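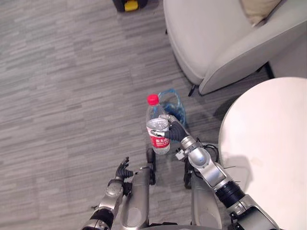
Ullero Building Services Course
Unit 4: Carpeted Floors — Picking Up and Daily Care
Handout for the March intake

Reading before class: the Unit 2 notes on waste sorting. Bring them with you, as they are not repeated in this handout.

1. Pick up first

No vacuum goes on until the floor is clear. Walk the room along the walls, then work inward. Take large items first, then paper, then anything small enough to pass under a chair.

Bottles. Check the cap before you lift. A bottle standing up can still have a loose cap, and a full one that tips over will soak through to the backing. Pick it up upright and keep it upright until you reach the sink. A bottle with water left in it does not go in the recycling. Empty it, put the cap back on, then sort it.

If a full bottle looks like somebody's drink, set it on the nearest desk. Do not throw it out.

Thin plastic bags. Open the bag and look inside before you fold it or throw it away. Keys, receipts and earphones turn up in them. Thin bags must never be left for the vacuum — they wrap around the brush roller and the belt burns out. At the Gokdale site, soft plastic goes in its own bin by the loading door. At Hoshino it goes in general waste.

2. Reading the carpet

Most of our client sites have gray carpet in mixed shades. Mixed grays hide dust well, and they also hide small objects and damp patches. Look across the floor from a low angle, with the light in front of you. Check for damp with a dry white cloth pressed flat. Do not judge by color, as shadow and damp look much the same on a dark streak.

On carpet with a streaked or lined pattern, vacuum along the lines first and then across them. Finish along the lines so that the marks from the head do not show.

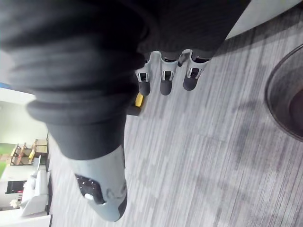
Going across the lines first works better on the Ziro floors, according to one reply on the course page, where the carpet is tile and the edges lift if the head keeps catching them from the same side. Those floors are covered in Unit 5. For this unit, keep to the order given above.

3. Spills of plain water

Blot, do not rub. Put down a folded cotton towel, stand on it, and change it when it is wet through. Work from the outer edge toward the middle. Leave a wet floor sign in place until a dry cloth comes up dry.

Practice task: clear and vacuum one section of the training room with a partner, then trade sections and check each other's edges.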